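How to Square and Level a Bench Frame Built from Slotted Aluminum Extrusion

By Reece Parsons
12 shares
4 comments

A frame of slotted extrusion goes together quickly and is usually out of square when the last bolt is tightened. The procedure below assumes a rectangular base with four corner joints, inside-corner brackets, and a flat top panel. The dimensions are for the Monolcombe bench, with long rails of 835 mm and cross rails of 729 mm. Substitute your own.

Check the cut ends first. Stand each rail on a surface plate or a piece of float glass and hold a machinist's square against it. A rail that leans will pull its joint out of square no matter how the bracket is set. Recut it or face it on a mill. Deburr the slots at both ends so the T-nuts slide freely.

Lay the four base rails on the flattest floor available. Fit the brackets and run the bolts in finger tight, then back each one off a quarter turn. Measure both diagonals from outside corner to outside corner. For the sizes given, each should read just over 1108 mm. If one is longer, clamp across that diagonal and draw it in until the two readings match to within half a millimeter. 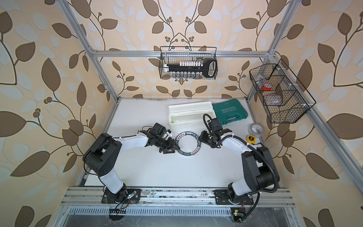

Tighten the corners in a diagonal sequence, in two passes. Use half torque on the first pass and full torque on the second, taking the value from the bracket supplier's sheet. Measure the diagonals again between passes. Most of the movement occurs on the first pass, when the T-nuts rotate and seat in the slot.

Add the uprights next. Clamp a square to two adjacent faces of each upright before tightening its brackets. A single face is not enough, as the post can still lean in the other direction.

Set the leveling feet last, with the frame in its final position. Place the level along one long rail and adjust the two feet under it. Turn the level 90 degrees and bring up the opposite side. Load the top with its working weight, up to 70 kg on this bench, and check again after an hour. Lock the jam nuts.

The top panel should rest on the rails without being forced down. Shim any gap before fitting the screws. Grigoris Sarantis at the Marsden shop uses brass strip for this and trims it flush afterward.

Recheck the diagonals after a week of use and retighten any bracket bolt that turns.

4 comments
Share this page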